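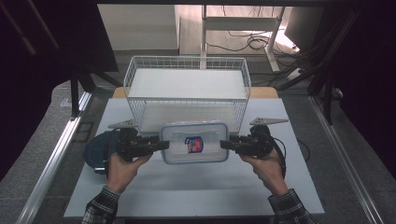
## Unit 4 - Lidded containers in open wire baskets

Handout for Storage and Handling, Part B. Instructor: Morag Rankin. Read before the bench session.

### 4.1 Terms

- **Long side / short end**: the two side lengths of a rectangular container. Lift by the short ends unless the lid is loose.
- **Rim**: the outer border of the lid. On many clear containers it is a different color from the body, and this makes lid position easy to check from above.
- **Clearance**: the gap between the container and the basket wall, measured at the top wire.

### 4.2 Placing a container

1. Set the container in front of the basket with one long side parallel to the front wall.
2. Apply equal pressure at both short ends. Uneven pressure turns the container as it leaves the table.
3. Raise it until the base clears the top wire, then move it back over the basket.
4. Lower it level. Release both ends together.

### 4.3 Notes

Open mesh gives a view of the contents from the side but supports small bases poorly. A flat panel spreads the load - check that it lies flat before anything is set on it.

Labels go on the lid when baskets are stored below eye level, and on a short end when they are shelved higher.

For the exercise, the minimum clearance is 80 mm on one side and the load limit is 700 g per container. Record both on the Torvik sheet.

### 4.4 Reading

Course reader, pp. 91-107. Questions to Jozef Michiels.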